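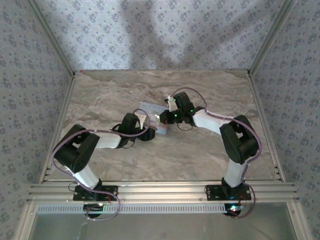 *Notebook 4, p. 40*

October 27, 2018

Back from the public meeting on the bus money and my feet are killing me. I stood the whole two hours because Shona had saved me a seat right at the front and I couldn't face walking past everyone to get to it!

So the council wants to cut the evening route out to Wirkell and put the savings into the parking lot behind the library. Marion Lindsay read the whole motion out loud, every clause, and when Ruairi asked her where the $500 per household figure came from she said it was "in the appendix." There is no appendix. I have the packet right in front of me (coffee ring on it now) and it stops at the map.

Lautaro spoke really well, I thought. He works nights and the last bus is how he gets home, and he just said so and sat down. Then some man in a fleece went on about property taxes until the chair rang her little bell at him, and he kept going over the bell.

They put off the vote again, which I suppose is good news? Greer thinks they're waiting until after the election so nobody has to own it. She wants 200 signatures before the next session and has already given me a clipboard, so that's my weekend gone. I said I'd do both sides of the main street and the bakery if they'll let me stand inside.

Must call Shona about the seat. Also need stamps, and the letter to our state rep is still only one paragraph long, most of it me being rude about the parking lot.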